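Cronin Records has signed the instrumental group Ponora to a worldwide recording agreement covering two studio albums and one live release. The first record under the agreement, titled Nendwood, is scheduled for June on vinyl, compact disc and all digital services.

Ponora has released two albums on its own imprint, both of which transfer to the Cronin catalog under the terms of the agreement. The earlier title has been out of print on vinyl and will be repressed from the original lacquers. The second will stay in its current edition until stock is exhausted.

Nendwood was tracked to 16-track tape at Darkov Studios and mixed in the same room. The album contains nine pieces with a total running time of 72 minutes. Most of the basic tracks are full-group takes, with overdubs limited to organ, pedal steel and hand percussion. The closing piece runs the length of one vinyl side and was recorded in a single pass.
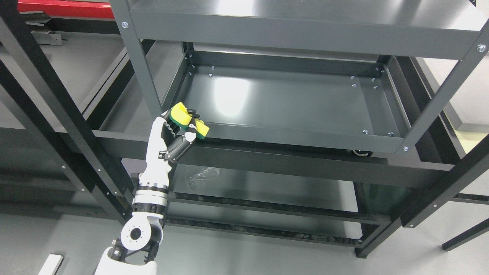 Cronin Records – Artist and Label Relations

The vinyl edition is a double LP cut at 33 rpm and housed in a gatefold sleeve. A numbered edition of 429 copies on clear vinyl will be sold through the label's mail-order store, with a limit of one per customer. An additional 200 copies on black vinyl with an alternate sleeve are reserved for independent record shops. The compact disc carries the same program without bonus material. Digital versions will be available in 24-bit resolution.

The opening track, "Lower Gate," is available now on streaming services. A second track will follow ahead of the album. No further advance tracks are planned.

Ponora will tour in support of the release, with 25 dates confirmed in North America and Europe. The group will perform the album in sequence, followed by a shorter set of older material. Doors at all headline dates open at 7 p.m. unless the venue states otherwise. Routing and ticket links are posted on the label's tour page and will be updated as support acts are confirmed.

Review copies are available to accredited press as a download or, in limited quantity, on compact disc. Requests should state the publication, the intended format of coverage and a mailing address. Interview requests for the group are handled by the same office – please allow five working days for a reply.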